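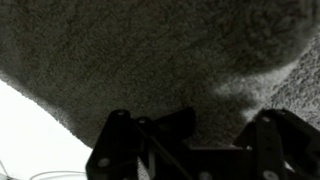

Charcoal pile fabric, with a paler flecked area at the right.

Removing pilling and matting from high-pile fabric

High-pile fabrics (faux fur, sherpa, long-nap fleece) mat when fibers bend and lock together at the tips. Pilling is a separate fault, in which broken fibers roll into balls anchored to the backing. The two need different treatment, and a fabric shaver used on matted pile will remove good fiber.

What you need
Slicker brush with bent wire pins
Wide-tooth comb
Spray bottle
Fiber conditioner or plain liquid fabric softener
Small curved scissors
Cotton towel

Step 1. Identify the fault
Part the pile with two fingers and look at the base. If the fibers run straight at the base and cling only near the tips, the pile is matted. If there are hard balls that move when pushed but do not slide free, it is pilled. Old throws often have both. Check the care label for fiber content. Acrylic and modacrylic pile deform under heat, so keep steam irons and hot dryers away from them.

Step 2. Mix the solution
Add 2 ml of softener to 1000 ml of cool water and shake gently. Stronger mixes leave a film that attracts dust. Randby fiber conditioner can be used at the same rate. Livura concentrate is thicker and should be stirred into a cup of water first.

Step 3. Dampen and comb
Shake the item outdoors, then work on one hand-sized section at a time. Mist until the tips are damp and the backing is still dry. Wait 3 minutes. Hold the base of the pile flat with your free hand and comb from the tips downward, going deeper with each pass. On a desk or table, a pale surface makes shed fiber easier to judge. A dark gray cloth laid on a white desk, as in the second picture, gives enough contrast to see loose strands at its edge. Stop if the comb pulls out whole tufts. 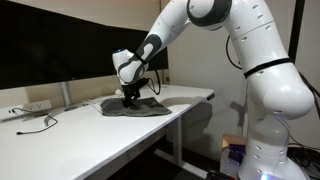

Brushing follows combing and should be done along the nap. Find the nap direction by stroking the pile both ways; the smoother direction is with the nap. Use short strokes and lift the brush at the end of each one. Dark gray fabric of the kind lying on the desk can look patchy after brushing where the nap has been turned, so finish every section in the same direction before judging the color.

Step 4. Cut the pills
Lift each pill and snip the fibers holding it, with the curve of the scissors facing away from the backing. Do not pull.

Step 5. Dry
Lay the item flat on the towel, pile side up, until fully dry. Brush lightly once more.

Reviewed in April by Ghazal Ranjbar. Dilution rate corrected by Yurii Levchenko.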